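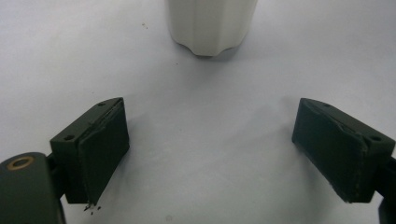 Betreff: Re: [Teeliste] Oolong immer wieder aufgießen - wie lange macht ihr das?

Liebe Malathi, liebe Mitlesende,

Malathi Poduval schrieb am Freitag:

> Hallo in die Runde,
> ich habe mir bei Zullier 100 Gramm von dem dunkel gerösteten Oolong bestellt
> und komme nicht recht klar damit. Der erste Aufguss ist wunderbar, der zweite
> auch noch, und danach schmeckt es bei mir nur noch nach warmem Wasser mit
> Karton. Auf der Tüte steht was von sechs bis sieben Aufgüssen. Macht ihr das
> wirklich? Ich nehme einen gehäuften Teelöffel auf meine große Kanne (1000 ml)
> und lasse drei Minuten ziehen.
> Und noch was: Lohnt sich gefiltertes Wasser? Wir haben hier ziemlich hartes.
> Viele Grüße
> Malathi

da hast du ja genau mein Lieblingsthema erwischt! Ich trinke den dunklen von Zullier seit dem letzten Winter und hatte am Anfang dasselbe Problem, bis hin zum Kartongeschmack (bei mir war es eher Pappe von der Pizzaschachtel, aber gut).

Ein Teelöffel auf einen Liter ist für die vielen Aufgüsse viel zu wenig. Sechs oder sieben gehen nur, wenn du viel Blatt auf wenig Wasser nimmst und ganz kurz ziehen lässt. Ich mache fünf Gramm in ein kleines Kännchen, einmal kurz mit heißem Wasser drüber und gleich wieder weg, dann zwanzig Sekunden, dann wieder zwanzig, und ab dem vierten gebe ich jedes Mal ein bisschen was dazu. Beim siebten bin ich schon bei zwei Minuten und meistens auch gedanklich woanders. Der dritte ist für mich der beste, da kommt so etwas von Pflaume durch, und die Röstung hat sich ein bisschen zurückgezogen.

Wenn du bei deiner großen Kanne bleiben willst (ich verstehe das, morgens habe ich auch keine Lust auf das Gefummel), dann nimm mindestens drei gehäufte Löffel, lass vier Minuten ziehen und mach höchstens noch einen zweiten Aufguss mit weniger Wasser. Und das Blatt dazwischen nicht im Wasser stehen lassen, sonst wird es bitter.

Zum Wasser: ja, unbedingt, zumindest mal ausprobieren! Bei uns ist es auch hart, und auf dem Oolong schwamm immer dieser schillernde Film. Ich habe eine Weile mit einem Tischfilter gearbeitet und bin jetzt bei stillem Wasser aus der Flasche gelandet, aber nur für die guten Sachen. Für den Frühstückstee ist es mir zu schade und das Schleppen sowieso.

Lumturie Popescu hatte hier im Juni mal geschrieben, dass sie gefiltertes und ungefiltertes halb und halb mischt, weil ihr der Tee sonst zu flach wird. Lumturie, machst du das noch? Ich habe es damals mit dem grünen von Shemweta versucht und fand es gar nicht schlecht, beim Oolong bin ich noch nicht dazu gekommen.

Ach ja, und bevor du nachbestellst: Clemuvico hat einen ganz ähnlichen, etwas heller geröstet, für 59 Euro das Kilo. Ein Kilo ist natürlich Wahnsinn, aber wenn sich hier noch zwei oder drei finden, würde ich bestellen und abwiegen. Interesse bitte direkt an mich und nicht über die Liste, sonst gibt es wieder Beschwerden wie bei der Sammelbestellung mit dem Jasmin.

Viele Grüße aus Mendumville
Henrike

PS: Hat jemand eine Quelle für kleine Deckel, so Ersatzdeckel für Kännchen? Meiner hat seit gestern eine Ecke weniger.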